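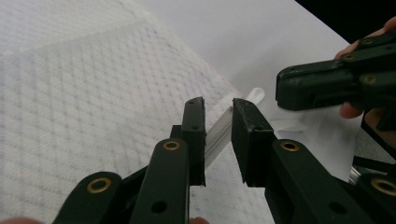

Item 2, plastic utensil task, both handheld units on the Stindton bench.

MINUTES — GRIPPER AND CONTROLLER COMPARISON, STINDTON
Meeting of 1/6/25

1. Previous minutes
Accepted with one correction. The Yeh controller was listed as running firmware from the old branch. It was on the current branch for all runs.

2. Status of the comparison
The handheld two-finger units were run against both candidate controllers, Yeh and Akaslow. Tasks were the disposable utensil and the mesh laundry bag with zipper. Width logging was set to 60 Hz on both controllers. The Yeh set holds 3,221 open-close cycles. The Akaslow set holds 2,604, of which 2,174 passed the timestamp check. The rejected cycles all come from the first Akaslow session, before the clock offset was corrected.

The meeting agreed to use only the checked Akaslow cycles in the report and to run the same check on the Yeh set before any ratio is quoted.

3. Zipper task
Both units are used. One holds the slider and the other holds gathered fabric close to it. The jaws end up near each other and at different angles, so the wrist cameras lose part of the work area behind the opposite unit. The Hikero camera mount was proposed as a fix. It raises the lens and tilts it down, at the cost of extra weight on the grip.

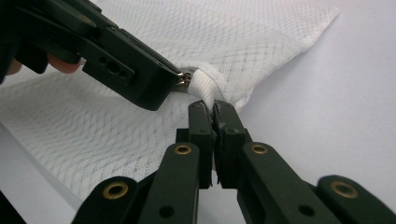
An objection was raised that the higher mount would hide the fingertips at small openings, and that the width signal would then be the only record of whether the fabric was held. The same speaker asked for the two mounts to be tried on one operator before any order goes to Hikero. Agreed. Mount trial to use the zipper task only.

It was noted that the width signal does not separate a thin hold from an empty close. Mesh between the pads reads nearly the same as pad on pad. Akaslow reports motor current as well, but this is of no use on the handheld units, which have no motor. It will matter for the arm-mounted version. 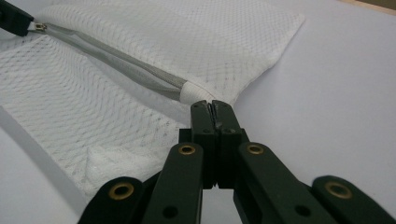 Fingertip wear was discussed as a source of drift in the closed position. Zero width is set once per session on both controllers, and any change at the contact faces after that goes into the log as an offset. The light scuffed patches near the top of the fingers are in the region that meets the fabric, so the tips in use cannot be treated as new parts. Closed position will be re-zeroed before each task. Replacement tips will be measured before fitting, and the used set kept for reference.

4. Small parts
Yeh smooths the width reading by default. On small metal parts the smoothing delays the closing edge enough to shift the grasp label by several samples. Akaslow sends the raw reading. The meeting preferred raw output with filtering done offline, and asked that smoothing be turned off on the Yeh unit and the task repeated.
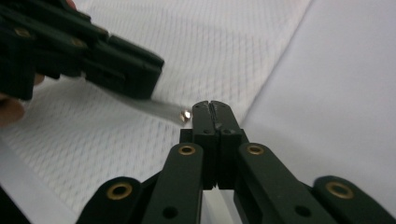
If the Yeh unit cannot be set to raw output, the grasp label will be taken from the camera and the width log kept as a secondary channel. Hand labeling of the closing edge is slow, but it applies equally to both controllers.

5. Arm-mounted version
Deferred. The adapter plate drawing from Hikero is still missing the bolt pattern. No arm time will be booked at Stindton until it arrives.

6. Actions
Run timestamp check on the full Yeh set — open
Compare Hikero and current camera mounts, zipper task, one operator — open
Re-zero procedure to be added to the session sheet — open
Raw output setting on Yeh, repeat small parts — open
Ask Hikero for the revised adapter drawing — carried over

7. Next meeting
Later in January, once the Yeh repeat runs are in. Controller choice will be the first item.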